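Dirnik open house, student robotics course: notes from a visit
Posted Jan 2, 2021

I went to the Dirnik open house mostly to find out whether the robot course is worth what they ask for it. A cousin's kid wants to sign up for the July term, the fee is 564 with materials included, and the flyer had the sort of wording that makes me keep one hand on my wallet. "Your child will teach a robot to think." Well.

The place is one floor of an older building, and you're more or less in the middle of the class as soon as you arrive. I had expected rows of desks and a projector. Most of the work goes on standing up, over by the lockers and the coat rack, with everyone's jackets for company. There's no tour as such. You get a sheet of paper with the term plan on it and then you stand wherever you aren't in the way and watch.

The students have split into two projects. One is called Fluveo and the other Yammine, and I couldn't get a straight answer on what either name means. Fluveo is about driving a wheeled base around furniture. Yammine is the one with the hand-held grippers. The idea, as the term plan puts it, is that a person does a chore with the gripper, the whole thing gets recorded, and later on a program is trained on those recordings so an arm can do the same chore without the person. Picking up, hanging up, putting away. The plan calls for 3000 recordings by the end of term.

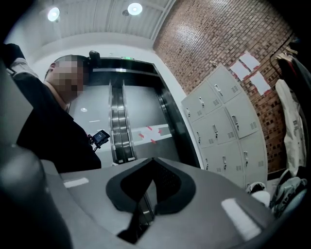 It's the 3000 that bothers me, Sorer wrote when I sent over my first notes. A kid who hangs up the same coat a few hundred times has learned how to hang up a coat, and the fee should reflect that.

I don't fully agree, but I had the same thought while I was standing there. The count so far was 377, written on the term plan in pen, and the term is more than half gone. I asked what happens if they fall short. The reply was that quality matters more than quantity, and that a lot of recordings get thrown out anyway. Fine, but then why print the number on the flyer in letters that big?

What I wanted to see was the other end of it, the trained program doing something by itself. That wasn't on offer. I was told it works on simple objects and is "getting there" with cloth. I've heard "getting there" from contractors too. They did show me a chart with the success rate going up nicely, but it was for 100 tries with one object in one spot, and when I asked about a second spot the talk moved on to next term.

To be fair to the course, the parts I could judge for myself were better than the flyer. The students argued about real things: how fast to move, when a take counts as spoiled, whether to start over if a sleeve gets in front of the markers on the gripper. One group had kept a log of every bad take with a reason next to it, and that log taught me more than the chart did. If I were running this I'd hand the log to visitors at the door and keep the chart in a drawer.

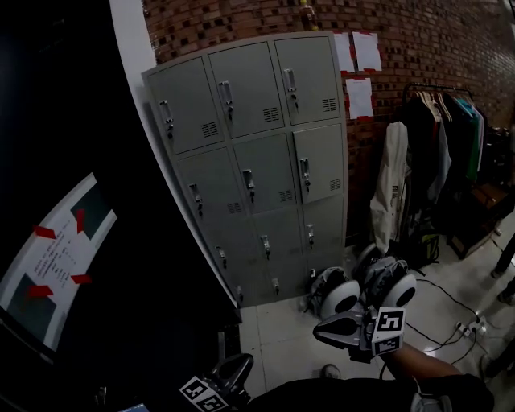 Lockers, coat rack and wheeled base at the Dirnik open house.

The Fluveo side was harder to get a feel for. I heard a good deal about mapping and very little about what happens when somebody leaves a bag on the floor, and in a room used like this one I'd want that answered first. They say it's planned.

Other gripes, small ones. Cables on the floor, which I'd want taped down before kids start running around. The term plan doesn't say how many hours are programming and how many are recording, and I had to ask twice before I got "it varies." No word on whether students keep their code afterward. Refunds only before the second session.

So would I pay? For a patient kid who likes to take notes and doesn't mind repeating things, maybe, if they put the hours in writing. I've told my cousin to ask for that and for a look at the trained arm on some object Dirnik didn't pick. The next open house is before the July sign-up closes and I'll go again if they agree to the second part.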